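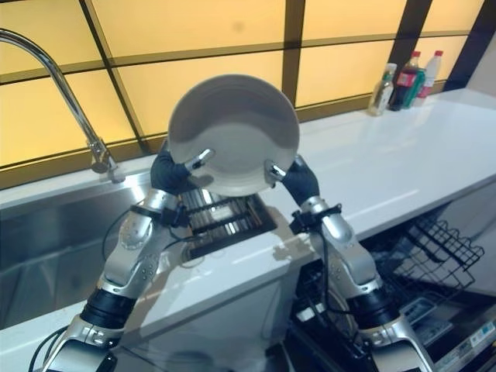
A white plate held up at the counter in the practice kitchen, Monia School of Household Skills.

About the School

Monia School of Household Skills offers instruction in the everyday work of the home, with particular attention to the kitchen. The School was founded to teach tasks that most adults are expected to know and few are ever shown: washing and drying dishes, loading a dishwasher, storing tableware, and leaving a sink and counter ready for the next person. Our courses are open to adults of all ages, including those setting up a first home, those returning to independent living, and those preparing for employment in catering or domestic service.

The School occupies the ground floor of the Palaniappan Building. It has 2,000 square feet of teaching space, divided between a lecture room, a linen and storage room, and the practice kitchen in which most instruction takes place.

We use cookies to improve your experience on this site. By continuing to browse, you agree to our use of cookies. Accept | Manage preferences

Our Approach

Instruction is given in small groups. No class exceeds 16 students, and each course requires two attendances a week for one term. Students work at a full-size counter with ordinary household equipment, and are expected to take part in setting up and clearing away at every session.

The first course, Care of Tableware, begins with the plate. Students learn to hold a plate by the rim, to tilt it toward the light, and to examine the well and the edge for grease, chips, or soap film before it is put away. The same inspection is taught for bowls, glasses, and serving dishes. A piece that does not pass is returned to the sink. Staff have found that students who form this habit early need far less correction in later courses, where heavier and more delicate items are introduced.

The second course, The Working Sink, covers hand washing, draining, and the use of the dishwasher. It was written by our teaching staff and is revised each February. Students are taught to scrape before rinsing, to wash glassware ahead of greasy pans, and to give each piece its own space in the rack. A portion of the course is set aside for the care of the sink itself, including the basin walls and the base of the faucet — two areas that are easily overlooked in daily cleaning.

The Practice Kitchen

The practice kitchen was fitted with the support of the Jondix Fund. It was planned to resemble a home kitchen, so that what is learned at the School may be carried out in the same way elsewhere. The stainless steel sink is set into a glossy white countertop, with a black wire draining basket fitted at one end. The dishwasher is under the same counter, a short reach from the basket, and its door folds down in front of white lower cabinets. A tall chrome faucet stands at the back of the sink.

Students are asked to keep the counter clear between exercises and to check beneath the draining basket at the close of each session, where small items are apt to collect.

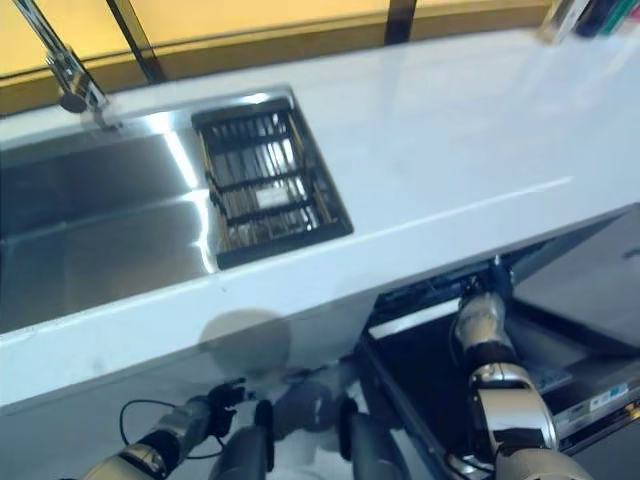
Admission and Certificates

Applications are accepted throughout the year. No previous experience is required, and applicants are not asked to supply their own equipment. Students who complete both courses receive the Nerno Certificate in Kitchen Care, awarded on the basis of attendance and a practical assessment. The pass mark is 70 percent. Roughly half of our students continue to further study in laundry, pantry organization, or table service.

Questions regarding enrollment, fees, or visits to the School may be directed to the admissions office during teaching hours.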